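House rules, cell two

Studcombe, 27 Sep 2021. Geeta Tiwari's safety sheet for the arms runs to 18 rules. We have read all of them, some of us twice.

Rule 4: clear the table before a run. Clear means clear, and your drink is included.

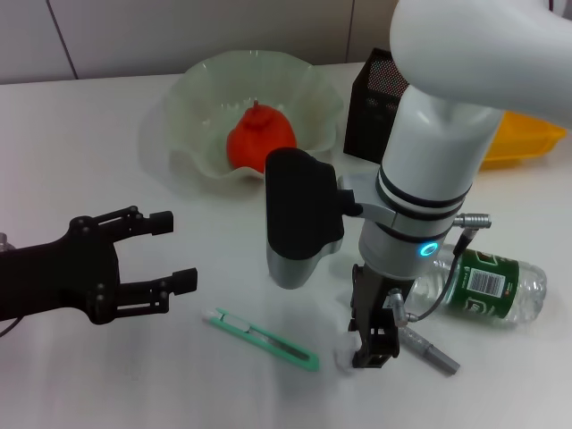 Rule 5 covers blades. Anything with an edge is signed out, signed back in and kept shut between tasks. The book has 74 entries so far, most in Sharada Bhat's handwriting.

Rule 6 says cables get checked every morning. It takes two minutes and is skipped with great ingenuity.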